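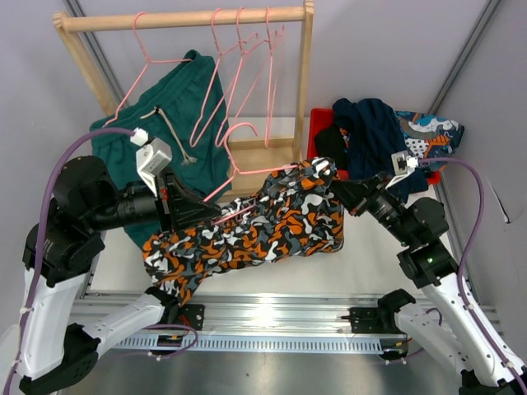
Figure 4.1 Shorts on a pink wire hanger, with three empty hangers beside them.

Chapter 4
Caring for Clothes at Home

Most of us own more clothes than we wear. In a household survey made for this book in the town of Surnden, one family of four had 454 garments, and 18 of them had been worn in the last month. The other pieces were folded in drawers, kept in boxes, or pushed to the dark end of a closet. Clothes which are stored badly become old almost as quickly as clothes which are used every day.

In this chapter you will study how fabric behaves between one wearing and the next. We begin with fibers. Cotton takes in water easily and creases easily, while polyester dries fast but holds the smell of sweat. Wool stretches under its own weight when it is damp, so a wool sweater should be dried flat.

4.1 Hanging or folding?

The old rule says: hang what is woven, fold what is knitted. It is a good rule for beginners, but it has exceptions. A light knitted T-shirt may be hung for a short time, and heavy woven jeans are quite happy on a shelf.
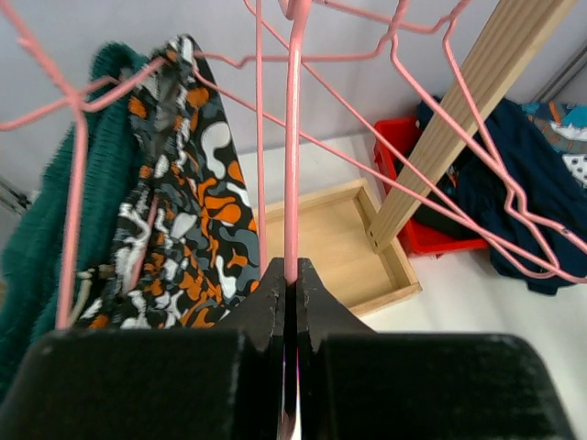 Figure 4.2 Wire hangers with a pink coating.

The hanger itself also matters. A thin hanger saves space but gives a narrow support, and after some weeks it can leave small points at the shoulders of a soft shirt. A wide hanger spreads the weight better – for coats and jackets it is worth the price. Check the ends of wire hangers for rough places before you use them.

4.2 Creases

A crease is formed when fibers are bent and then stay in the new position. Heat, moisture and pressure all help this process, and the same three remove it again under an iron. Printed fabrics hide creases from the eye, but the fibers are bent all the same.

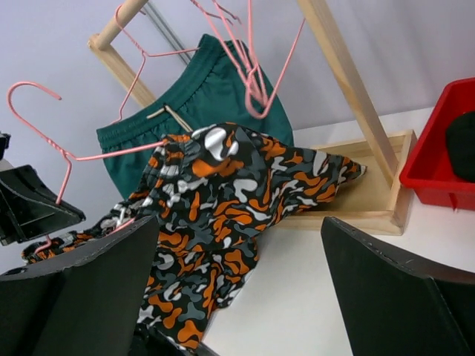 Figure 4.3 Bunched and wrinkled fabric over a hanger.

Before you read further, choose one garment of your own and look at its care label. Write down the fiber content and every symbol you find. You will need these notes for the exercise in Section 4.3.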